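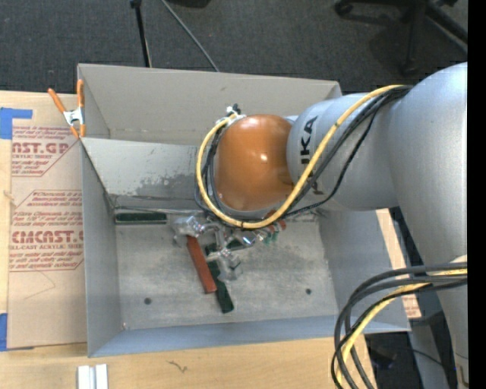 Progress report to the Nutoreck fund, second period
Project: Block sets for the Gonia learning rooms
Prepared by Domnica Surdu, project coordinator

Dear Ms. Chraibi,

I send you the report for the period from January to April. The first period was mostly about buying and storage, so I do not repeat it. This one is about sorting, repair and the packing of the sets.

1. Sorting

In the last report we planned to have 450 blocks sorted and checked by the end of April. We have sorted 400. The missing part is the small pieces, which take more time than the long ones because many of them have two materials or a clear part, and our list did not have a good place for them. Deividas Rätsep has now written a new page for the list, and small pieces with a clear part have their own line.

The long blocks are finished. Reddish-brown and dark green were the two colors we had most of, and they are easy to confuse in the evening under the old lamp in the storage room. We changed the lamp in March. It was a small cost and it is in the table under "Room".

We continue to sort from open gray bins on the wooden table. In your comments you asked if we need new bins. The floor of the old ones is scuffed and the color is not even anymore, but the walls are straight and the blocks do not fall out. I prefer to keep them until next year and use this money for boxes.

2. Repair

Sizwe Mnguni repaired the blocks with broken corners. He sands the corner, then paints only the part which was sanded, and leaves the block until the next morning. The first green paint was too light compared with the old blocks. We changed to paint from Dirnix, and the color is now close enough that the teachers accepted it.

3. Packing

We have packed 30 sets. Each set goes in a flat box from Costa, with the long blocks along the walls and the smaller ones in the middle. In the first boxes the long blocks moved during transport and scratched the others, so we now put a strip of cardboard between them.

Valbona Trajkovski visited 3 learning rooms to see how the sets are used. The children build mostly on the floor, and the teachers asked for a lid that can be closed without tape. I asked Costa for a price and I wait for the answer - if it is too high, we will use a cotton band.

4. Budget

Spending on paint is higher than planned and spending on transport is lower. The total stays inside the approved amount. I ask your permission to move the unused transport money to the line for boxes.

5. Next period

Finish the small pieces and close the list.
Decide about the lids.
Deliver the packed sets to the remaining rooms before the summer break.

If you want to see the storage room, the mornings are best, before ten o'clock. Please write to me some days before, so that Deividas can also be present.

With kind regards,
Domnica Surdu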